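Review: Ruker 500 portable PA

The Ruker 500 is a portable PA speaker aimed at buskers, duos and anyone who plays rooms too small to have a system of their own. It has a built-in mixer, a rechargeable battery and a single main speaker in a moulded case with a handle on top. I have been using one since March, for solo sets with an acoustic guitar, a few duo gigs and one outdoor afternoon at a garden fete.

What you get

In the box are the speaker, a mains lead, a padded cover and a printed guide. A stand is extra. The speaker has a standard pole socket underneath and fitted both of the stands I already owned, so I did not buy the Ruker one.

There are 2 combined mic and line inputs, a stereo input for a phone or laptop, and a line out. Each main channel has volume, bass, treble and reverb on its own knob. The knobs are firm and have a clear white mark, which helps in a dark pub. The input sockets are on the back and the controls are on the top, so you can adjust things mid-set without turning the speaker round.

The guide is short and mostly sensible, but it skips the line out completely. It carries the full mix, after the reverb but before the master volume. I found that out at a soundcheck, when turning the master down did nothing to the feed going to the house desk.

Sound

Voice is the strong point. I used the same mic I have used for years, and with the tone controls in the middle it sounded clear and natural. My last speaker, an older Kovalchuk, needed a lot of treble taken off before it stopped sounding harsh. With the Ruker I mostly leave it alone.

Acoustic guitar is good, if slightly heavy at the bottom end. With the speaker on the floor I turned the bass down to nine o'clock. On a stand at head height it was fine left flat. My guitar has a fairly hot pickup and I had to switch in the pad on channel one to stop the red light coming on during loud strumming.

Backing tracks are less convincing. The kick drum is there but it is soft, and if you push it the vocal starts to suffer. If most of your set is played over tracks, you will want something with a larger bass driver.

The reverb has one type and one knob. Up to a third of the way round it is pleasant. After that it gets splashy and I would not use it.

Battery

Ruker claims six hours. At the fete I played two sets and ran music from my phone in between, and the light was still green when I packed up. In a louder room, with both channels in use, it dropped to amber towards the end of the second set. It will run from the mains while charging, and there was no added hum when I did that.

The battery can be taken out with a screwdriver and replaced, which is more than can be said for many speakers at this price. I haven't needed a spare yet.
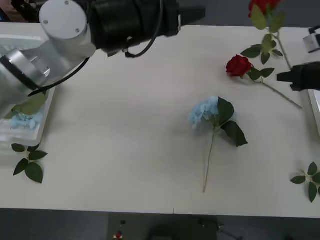
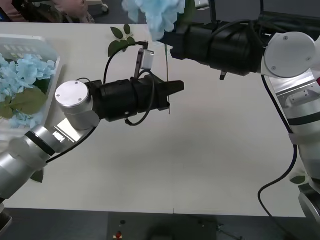
Can the Ruker 500 handle a full band with drums?
It will carry the vocals in a small room if the drummer plays lightly, but it is not loud enough to put the whole band through.

Carrying and setting up

The handle is wide and comfortable and the case is well balanced, so it doesn't bang against your leg as you walk. I can carry it in one hand with a guitar in the other, up a normal flight of stairs, without stopping. The padded cover has a flap for the handle but no pocket for cables, so you will need another bag for those.

From opening the car boot to the first song takes me ten minutes, and most of that is the mic stand. The speaker switches on with a quiet click and is ready a couple of seconds later. Pairing with a phone was simple the first time. After that it connected on its own, apart from one evening when it found the bar manager's phone first - she had played music through it before I arrived.

How it compares

Before buying I also tried the Zornik column speaker at a shop. The Zornik spreads the sound more evenly across a wide room and looks smarter on a stage. It is also in three pieces, has no battery and costs a good deal more. For a regular indoor residency I would think hard about it. For a mix of pubs, markets and the odd wedding, the Ruker suits me better.

The Kovalchuk is still in the cupboard as a spare. It is a touch louder than the Ruker at full volume, but it weighs more and the fan can be heard between songs. The Ruker has no fan at all.

Problems

The rubber feet are glued on, and one came loose in the second month. I stuck it back with contact adhesive and it has held.

The power switch is right next to the line out socket. It is easy to catch when you are feeling for a cable from the front, and I have turned myself off once during a song.

There is no app, and no way of saving settings. I have put small dots of nail varnish by the knobs for my usual levels, and that works well enough.

The guarantee is 36 months if you register on the Ruker site, or twelve if you don't. The form is short, but it asks for the serial number, and that is printed under the base, so copy it down before you put the speaker on a stand.

Verdict

A clear, easy speaker for one or two people playing live, with a battery that has lasted every gig I have done so far. Weak on backing tracks and a bit careless in where it puts the power switch. I would buy it again for solo work.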